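Speaker notes – "Gathering Examples in Simulation: What We Keep and What We Throw Away"

Print this page | E-mail this page

(Slide 1) Good morning. I work at Somus, on the team which prepares the training examples. I do not build the learning model. My part is what comes before, and today I speak only of that.

(Slide 2) Start with the numbers. In the last round of the Bretel project we recorded 2,000 episodes in simulation. An episode is one try at one task, driven by a person with two hand controllers. Of these we rejected 303. Pause here, because people like to write this down.

The most common reason to reject was not a failed grasp. A failed grasp we often keep, with a label. We reject when the operator has stopped in the middle to think, and the arms hang in the air for a long time. The model learns this waiting very well, and then it also waits.

(Slide 3) Go to the view from the robot's own camera. Leave it on the screen for a moment before speaking. 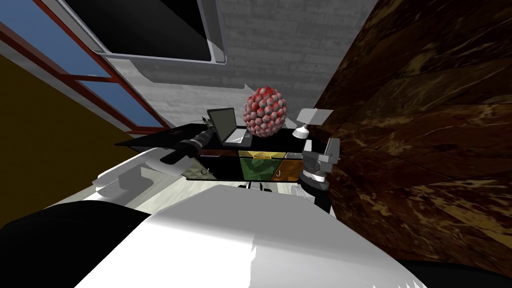
Every episode gets a new room, and I want to say why we spend so much on rooms. Our first set had one room with plain walls, and the model became attached to it. When we moved it to the test room in Bainbridge it reached for the place where the table used to be. Now the generator mixes surfaces freely, also in combinations that no decorator would accept: brick on one wall, dark veined marble on the next one, mustard yellow on the other side, and a cabinet where the panels do not match. The objects on the table are mixed in the same way. A laptop and a desk lamp are normal neighbors, a red-and-white molecular model is less normal, and we want both kinds. The camera angle is also changed, sometimes strongly, so the floor is not always at the bottom where you expect it.

(Slide 4) Instructions. Each episode has a sentence, for example "move the lamp to the left." We let two people write the sentence separately. If the two sentences would send the robot to different objects, the episode goes back to the list. In this round 215 went back. Most were repaired in one afternoon – say this, it gives hope.

(Slide 5) Two arms. Operators have a strong hand and a weak hand, and the data shows it. With the Cludov controllers we now ask them to change the leading hand every Thursday. They do not love it. The left-arm grasps became better after this, but I have no clean comparison and I should admit it if asked.

(Slide 6) Open problems. Glossy surfaces are still too perfect in our renderer. Contact between fingers and thin handles is not good. If time is short, skip the second one and go to questions.

Reader comments

Do you keep the rejected episodes somewhere? We deleted ours and were sorry later.

Reply from the author: Yes, all of them, in a separate folder with the reason written down.

Nice talk. The slide about waiting explained a problem we have had since November.

Could you post the list of wall textures?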